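# Looking after the arm: small jobs for a Saturday

I keep getting asked how I keep our arm behaving, so I've written down what I do. None of it is clever. Most of it is wiping and tightening, with the radio on and a cup of tea well away from the electrics.

**Bolts first.** Go round the mounting plate with the long hex key before you touch anything else. I once spent a whole evening re-teaching points, very cross, and it was one slack bolt at the base! Ebuka has since put a dab of paint pen across each head, so you can spot a turned one in seconds.

**Wiping down.** Damp microfibre cloth, drop of washing-up liquid, wrung out hard. No solvent on the joint caps – it takes the shine off and you'll never get it back. A soft toothbrush is lovely for the grooves.

**Cables.** Jog the arm slowly to the far end of its reach and watch the slack all the way. If the cable goes tight, undo the nearest strap and give it a bit more. I like hook-and-loop straps (the 8 mm zip ties in the drawer are fine for the frame, but please keep them off anything that bends).

**Gripper.** Fingers off, brush out the fluff, fingers back on, then open and close it around 40 times at low speed. Listen as you go. A dry click usually means grit. 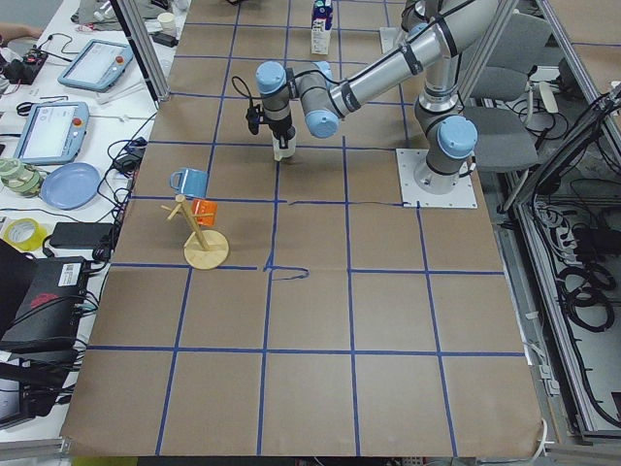 *Page last changed: February, by Melur*

**Tape lines.** We use blue tape on brown board for our grid, and it does curl up and fray. Don't patch a bad strip with a short bit on top, as you'll only get a lump. Peel the whole line, rub the board with a dry cloth and lay a fresh one against a long straight edge. Press it down with the back of a spoon.

**Mugs and the mug tree.** Put the tree back by its base and check it's standing flat before you run anything. If it rocks, stick a felt pad underneath.

**Pendants.** Lay them flat, screen up, with the red button where you can get at it. Agathe wipes the screens with a glasses cloth and I've pinched the idea.

Spare straps and felt pads are in the Ceritz tin. If you take the last one, write it on the lid!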